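Callbridge to Nuttall by rail trail: notes on distance, water and bookings

The trail follows the old railway formation for 122 kilometres, and the gradient rarely gets above two per cent. I rode it in June over three days, carrying two panniers and a small tent that stayed packed the whole way. Gravel tyres at 40 mm were adequate. The surface past Cloten is coarser than the council map suggests.

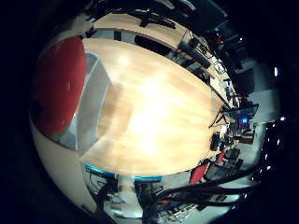 Day one was the longest at 83 kilometres, which I would not repeat. The only reliable tank is at the Cloten siding, and it needs treating. Carry three litres per person out of Callbridge – more in summer. Phone coverage drops out shortly after the second viaduct and returns at the Cloten pub.

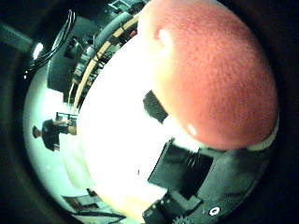 Can the trail be ridden in the other direction?
It can, but Nuttall sits higher, so the return favours you on gradient and the prevailing westerly takes most of that back. The shuttle also runs only in the morning from the Callbridge end.

Aicha Morsy, who rode with me as far as Cloten, booked her shuttle seat through Jinateck. The bike fee is charged separately at $7 and does not appear until the payment page.
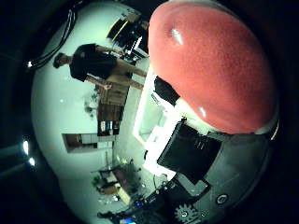 Luggage is limited to one bag plus the bike, and panniers clipped together were accepted as one bag. Wheels stay on. Pickup is at the old goods shed in Nuttall, on the side away from the river.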